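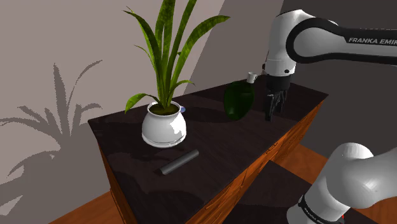 Figure 3. Rendered view with a robotic arm and its gripper above a dark dresser top.

4.2 Blur Strength and Edge Quality

The second part of the study examined how the strength of a background blur affects the way viewers judge the edges of a subject. Earlier work by Marikar and Harb treated blur as a single setting, either on or off. In practice, most editing tools offer a slider, and users move it until the result looks right to them. The Bramville image set was therefore extended so that each source picture appeared at 5 levels of blur, from very light to very heavy.

The full set held 1036 edited pictures. Each was produced with the Oso editor, using the same mask for every level so that only the blur itself changed. Masks were drawn by hand for subjects with hair, fur or thin straps. For all other subjects the automatic mask was kept, even where small errors remained along the outline. This choice was made to match the conditions under which ordinary users work.

Viewers took part online and rated each picture on two scales. The first asked how natural the background looked. The second asked how clean the edge of the subject looked. A total of 300 viewers began the task and 235 completed it. Incomplete sets of ratings were removed before the analysis.

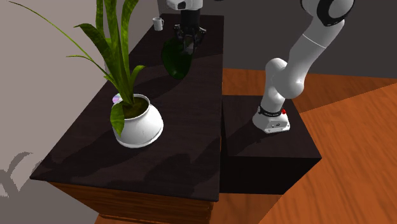 Ratings for a natural background were highest at the second level and fell at each level after it. Ratings for a clean edge followed a different course. They stayed nearly flat up to the third level and then dropped sharply. The drop was larger for pictures with automatic masks, where a thin line of unblurred background often remained beside the subject. Several viewers described this line as a glow or a halo in their written comments.

The color of the background also had an effect. Bright backgrounds spread light into the edge region when the blur was applied, and the subject then appeared smaller or softer than in the source picture. Pictures in the Drollovwood group, which were taken indoors under even light, showed less of this problem. It was not possible to separate the effect of light from the effect of distance in that group, as the subjects also stood closer to the wall behind them.

The results for portraits and for objects are reported separately in Section 4.3.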